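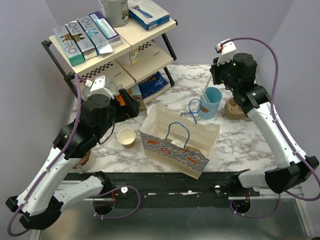

Tengo una duda sobre cargas en un estante escalonado y no consigo cerrarla con la documentación que he encontrado. Es un mueble de tableros de color crema con soportes metálicos negros, montado en diagonal respecto a la mesa, y en la mitad izquierda del nivel superior van cuatro cajas estrechas de cartón, una junto a otra. Eso no pesa casi nada. El problema es que quiero pasar a ese nivel los archivadores del despacho, que suman unos 50 kg, y la hoja de montaje (modelo Perau, comprado en Marneo) solo indica la carga total del conjunto, sin desglose por balda. El vano entre soportes es de 1.006 mm. ¿Cómo se calcula la flecha admisible? ¿Influye que la carga quede toda a un lado?
Publicado por Droltolness, 2023-10-25

hegyi_taller
Para carga uniforme y apoyo simple: flecha = 5·q·L⁴ / (384·E·I), con q en N/mm, L en mm, E en N/mm² e I = b·h³/12. El límite habitual en baldas es L/200, en tu caso unos 5 mm. Necesitas el módulo elástico del tablero. Si es aglomerado, no uses el valor a corto plazo: fluye con el tiempo y la deformación a los meses puede ser el doble o más. El canto es lo que más pesa en el resultado, porque entra al cubo.
Respecto a la carga descentrada, con el mismo peso total en medio vano el momento máximo es igual al de la carga repartida en todo el vano, pero el soporte de ese lado recibe tres cuartas partes del total. Comprueba la fijación de ese soporte antes que el tablero.

vano_corto
Yo puse libros en uno parecido y se combó. Pon un soporte en el centro y listo.

Marga_T
Añado dos cosas. La fórmula anterior supone apoyos libres; si el tablero va atornillado a los soportes, la flecha real será algo menor, pero yo no contaría con ello. Y el soporte central funciona si descarga en el suelo o en la pared. Si solo apoya en la balda inferior, traslada el problema.
Otra opción es atornillar un angular de acero de 2 mm de espesor bajo el canto delantero y otro bajo el trasero. En una balda mía de 1.444 mm de vano lo hice en febrero y sigue dentro de L/200, medido con regla y galgas.
Por estabilidad, los archivadores irían mejor en el nivel inferior.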